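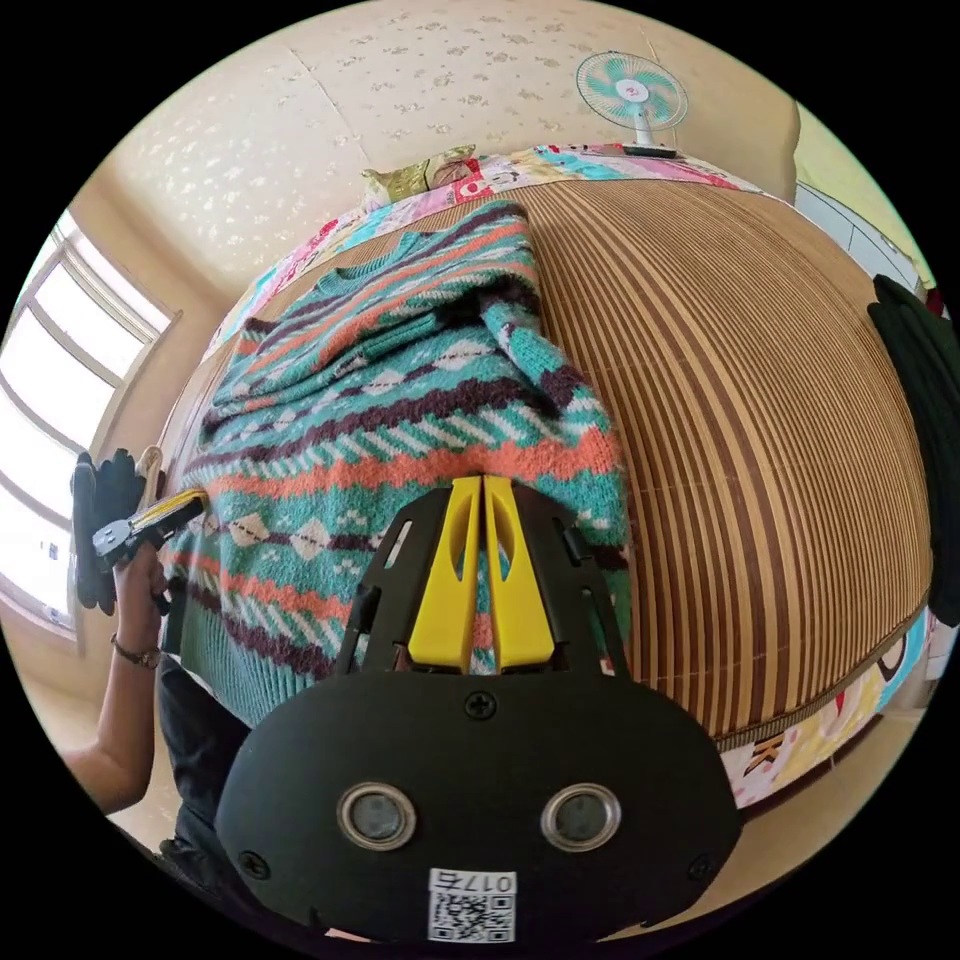
Figure 4. A bed with a knitted sweater on it.

Home | Articles | Authors | Contact
Last updated: 2018-09-02

4.2 What people told us about making the bed

I went into this part of the study expecting dull answers, and I was so wrong! We had 184 people keep a sleep diary (a paper one, which Nantana Rungrueang designed and I then photocopied far too many times), and the last question each morning was simply whether they had made the bed yet and how they felt about it. That gave us 2,568 usable entries, and people wrote all over the margins.

The thing that jumped out at me was how much the bed question was really a question about other people. Folks in Flollimcombe who shared a bed wrote about who got up last, who "does it wrong," and whose mother did it which way. One couple filled in their diaries separately and each claimed to be the only one who ever touched the blankets. People living alone wrote a lot less, and what they did write was mostly about pets, or about being late for work.

Sunita Mbeki and I sorted the margin notes into 9 groups, and we argued about two of them for most of January. Her "guilt" pile and my "habit" pile kept swapping notes back and forth. Somebody writes "did it, as always, Mom would be proud" and where do you put that? We ended up letting a note sit in both piles, which makes the totals in the Kasprzak table add up to more than you'd expect, so please don't try to sum that column.

I should also say that I don't think we can claim a tidy bed leads to better sleep. The diaries do lean that way (people who made the bed early rated the next night a little higher), but early risers were also the ones who went to bed on time, and I can't pull those two apart with what we have. Zineb El Fassi is running the Sultell diaries again with a bedtime question added, and I'd wait for hers before quoting ours.

Back to top | Previous section | Next section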